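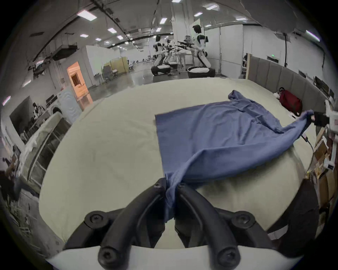
Members of the Nerari shared workshop in Didon have finished the second version of Kestach, a hand-held gripper which a person can use to show a robot how to do small jobs with cloth. The group presented the tool to other members in July and put the drawings on the workshop's website on the same evening. Kestach is used in pairs, one for each hand. On the padded table in the big hall, the two black fingers of one gripper close on a bunched part of a blue cloth, while a second gripper holds up the corner on the right, and long folds run between the two. Cloth was chosen as the first material for testing, and the group intends to stay with it until winter.

The project is led by Hanna Maksymiv, who repaired sewing machines before she became interested in robots. She brought the idea to the workshop two years ago, after she had tried to teach a small arm at home to fold napkins. The arm could repeat a movement very well, but every time the napkin was lying a little differently, the movement was wrong. "I was writing positions by hand for one corner and then for the next corner," she said. "It was slow, and I did not enjoy it. I wanted to do the movement myself, with my own hands, and give this movement to the machine."

The idea of Kestach is that the person and the robot work with the same fingers. The person squeezes a handle, the fingers close, and a camera on the tool records what happens in front of it. Later the same kind of fingers can be put on a robot arm. In this way the recordings show the cloth from the place where the robot will also see it. The tool has no motor, and the force comes only from the hand of the person.

The first version was ready last autumn and had several problems. Its fingers were straight and had smooth tips, and thin cloth slipped out of them when both hands pulled. The handle was made for one large hand, and two of the members could not close it fully. The new fingers are curved and the tips meet at a narrow point, so a person can take one fold without catching the layer under it. The distance between the handle and the body can now be changed with a screw. One gripper weighs 378 grams without the cable, and Maksymiv would like the third version to be lighter.

Most of the parts were printed in the workshop. The springs were the difficult part. The group ordered four kinds before they found one that opens the fingers quickly enough and does not make the hand tired. The printed drawings on the website give the exact size of this spring, and also of a harder one, which is better for towels and other thick fabrics.

The recordings are sorted by a program with the name Bugti, which was written by the same group. It puts the pictures from the left and the right gripper together in time and throws away the parts where the fingers did not move. It can also mark a recording as failed, if the person presses a small button at the end. At first the members deleted their failed attempts. They stopped doing so in spring, and now keep them in a separate folder, as it is useful to know at what moment a fold was lost.

According to the project page, the collection has 2459 recordings at this moment, and almost 151 hours of work went into them. Six people took part. Each of them folds in a different way, and the group did not try to correct this. One member always begins with the nearest corner, another one first makes the cloth flat with both hands and only then takes it. Maksymiv said that she had planned to write a short instruction for everyone, with drawings, but after the first week she gave up the plan. "People were looking at the paper and not at the cloth," she said.

Results on a robot are still modest. A model trained on part of the recordings can take a corner of a small cloth and bring it to the opposite corner, when the cloth lies flat at the start. With a crumpled cloth it often takes two layers together and then stops. The group has not published a success rate and does not want to do it before the tests are repeated with other colors and other sizes. Until now, plain cloths in one color were used most of the time, and nobody in the project knows how the model will behave with stripes.

Another open question is the cable. It goes from the gripper to a computer and pulls on the wrist when a person reaches over the table. A version with a battery was built in May, but the battery made the tool heavy at the back, and the testers complained of pain in the thumb after a short time. A lighter battery has been ordered. If it also does not help, the cable will be led over the shoulder with a clip, as it is done with some hand tools in tailoring.

The drawings, the list of parts and the Bugti program are free for private use and for schools. People who want to build a pair need a printer with a bed of normal size, a set of small screwdrivers and one free weekend. The group asks builders to send back notes about parts that broke, with a photo if possible. Two broken levers have already been reported, both at the same thin place near the handle, and the drawing of this part was changed last week. Anyone who downloaded the files before that should take the new lever.

Members of the workshop can try the grippers in the evening from seven o'clock, when one of the builders is present. No experience with robots is necessary. Visitors are asked to take off rings and bracelets before they use the handle, and to bring a cloth from home if they wish, for example a kitchen towel or a pillowcase. New kinds of fabric are welcome, but for the moment no wool, which leaves hairs between the fingers.

The next step for Kestach is a test with T-shirts. Maksymiv expects that the sleeves will be harder than the rest, and the group is already discussing whether one person should hold the shirt while another one folds it.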